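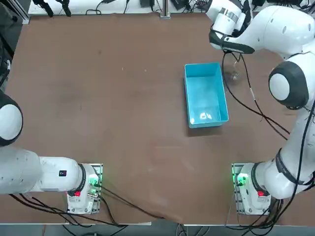 Does paste wax really protect a table or is it just shine?

Tralton Home Forum > Furniture care

mapleleaf_dee
2019-05-12
My brother-in-law swears by Rakwood paste wax, two coats a year, and says it stops scratches. I have a brown wood table that gets used for everything and I'm not convinced. Has anyone compared a waxed top with a bare one over a few years?

K. Pisharody
Wax won't stop a scratch. It's a very thin, soft layer. It helps things slide, so you get fewer light scuffs. A dropped fork goes right through it.

oldgrain312
Disagree. I've waxed the same dining table for 12 years and it looks great. Three kids grew up eating at it.

mapleleaf_dee
But did you have a second table you didn't wax? Maybe yours just has a good finish under there.

oldgrain312
No, I don't buy spare tables to run tests on. I can see what I see.

Natália Beneš
"I can see what I see" is how they sell the stuff. Wax fills in the fine marks so they don't catch the light, then it wears off and they're back. What finish is on it, Dee? If it's polyurethane I'd leave the wax in the store.

mapleleaf_dee
No idea. Bought it used in Starkstead and the seller said "sealed," whatever that means.

K. Pisharody
Try a drop of water underneath, somewhere hidden. If it beads, there's a finish doing the work already. If it soaks in and goes dark, you need more than wax.

oldgrain312
Or put a coat on half the top and live with it until November. You wanted a comparison.

mapleleaf_dee
Fine, I might do that, but I'm buying the small can.

Natália Beneš
Get the clear one. The tinted kind will make one half darker and you'll be stripping it with mineral spirits.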